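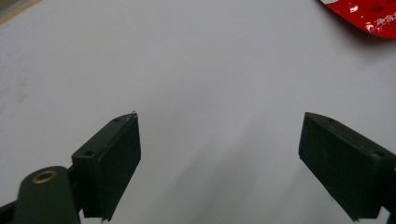
Kusum Sachdeva reckoned that the fog was doing half our work for us, and that if we took it out the whole level would fall over. She said so in the second week, after ten minutes of walking round the harbour, and the rest of this report is more or less our attempt to find out if she was right.

Our project was to take a small first-person exploration game, Kirkirness, and rebuild its lighting so that it would run well on the older laptops in the Cimcombe computing lab. Kirkirness was made by students two years above us. It is set on an island with a harbour, a chapel and a very long staircase, and we love it. On a decent desktop it runs beautifully. On the lab laptops it crawls, and the staircase in particular turns into a slideshow.

What we started with

The original game worked out nearly all its shadows live, while you played. Every lantern on the harbour wall was a moving light, even though none of them move. There were over 150 of them across the island. Each one asked the graphics chip to redraw the nearby objects from the lantern's point of view, several times a second, and most of those shadows landed on the back of a wall.

We used Havo, the engine the original was built in, and kept the same version so that we could compare like with like. Havo has a baking tool, which works out the light once and saves it as a texture. Baking is an old trick and a lovely one. You leave the computer chewing overnight and in the morning the chapel has soft blue light creeping under the door, and it costs almost nothing to draw!

What went wrong first

Our first bake was a mess. The staircase came out covered in black blotches, because many of the steps had overlapping texture maps and were sharing each other's shadows. We had to unwrap all 200 steps again. Doing it by hand took an age (we got through four before giving up), so we wrote a short script that laid them out in strips with a gap between each one. The gap matters more than you would think. Too narrow and the light bleeds from one step to the next, too wide and you waste the texture.

The second bake was clean but dull. Everything looked as if it had been lit by the same cloud. We put live lights back in the places where the player carries the torch, and suddenly the island felt like itself again.

The fog question

Then we switched the fog off. Kusum was right about the looks: without it you could see the far side of the island, where the hills simply stop. She was also right about speed. The fog had been hiding distant objects, and the engine used the same distance to decide what to skip. Without it the laptops were drawing everything.

We kept the fog, but split the two jobs. The skipping distance is now its own setting, and the fog can be thinned for the sunrise scene. The code for this is based on the Awasthi method from our second-year notes, which sorts objects into rings around the player and checks the outer rings less often.

Results and what is left

The harbour now runs smoothly on every lab laptop we tried. The staircase is playable from bottom to top, with one hitch at the chapel gate where the next area loads. We think the gate could be fixed by loading the bell tower earlier, and we would like to try that in September.

The water is still the old water. It reflects the unbaked lanterns, so at night the reflections are a little brighter than the lights themselves. We noticed it late and grew rather fond of it.

Comments (4) | Shares (10)
Contact the project group | © Cimcombe student projects, Jul 30, 2026 | Back to top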